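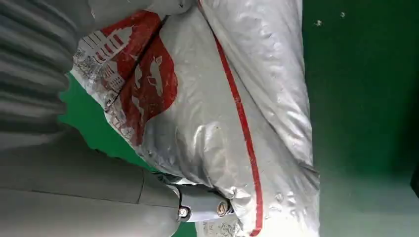
Karwood Household Studies – Unit 4: Plastic Bags in the Home

Students should sort carrier bags by material before storing them. Glossy film creases easily and should be smoothed flat before folding.

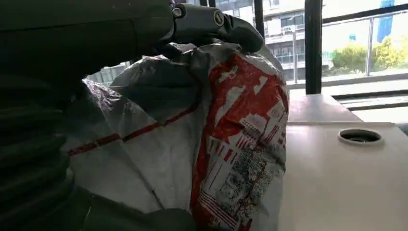
Fig. 2. White plastic bag with red printed panel, top gathered.

Bags are to be kept away from direct sunlight.
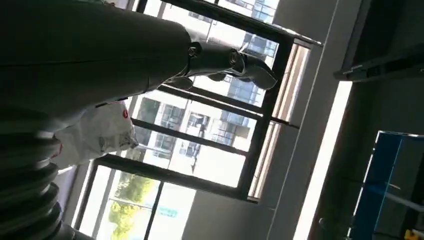
Should a dirty bag be stored with clean ones?
It should be wiped first – or set aside for refuse.

Choose the storage place before the practical.
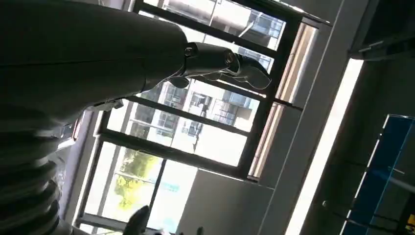

Fig. 4. Window with apartment buildings beyond.

Written work is due on September 18, 2020.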